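Skudeck Worm Bin, Set-Up Guide
Section 6: Bedding and first feed
Rev. March 1, 2019

Do this the day before the worms arrive. Not the same day.

1. Rip up newspaper or plain cardboard. Strips, one inch or so. No glossy inserts.
2. Soak in a bucket, wring out hard. Should feel like a damp sponge.
3. Fluff it. Clumps go sour.
4. Fill bottom tray to the line. Two handfuls of garden soil on top, mix in.
5. Lid on, leave overnight.

NOTE: Lullora coir block can be used in place of paper. One block per tray, soak in warm water untill it falls apart.

CAUTION: No bleach or dish soap on the trays, before or after. Plain water only.

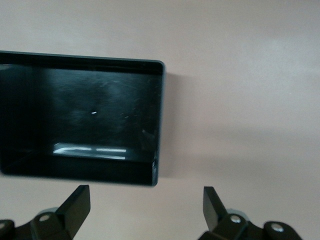 Reading time: 6 min

Adding the worms

6. Tip 800 worms (one standard bag) on top of the bedding. Don't bury them.
7. Leave the lid off under a bright light for an hour. They'll go down on there own.
8. Lid back on. Wait 8 days before feeding.
9. First feed: one cup of scraps, chopped small, buried in one corner. Next feed goes in the opposite corner.

OK: veg peels, coffee grounds, crushed eggshell, tea leaves.
Not OK: meat, dairy, citrus, onion, anything oily.

NOTE: Worms climbing the walls first couple nights = normal. Still climbing after 9 days, check moisture, see Section 8.

CAUTION: Keep out of direct sun. Garage is fine from April on, indoors before that.

Drain tap: see next section.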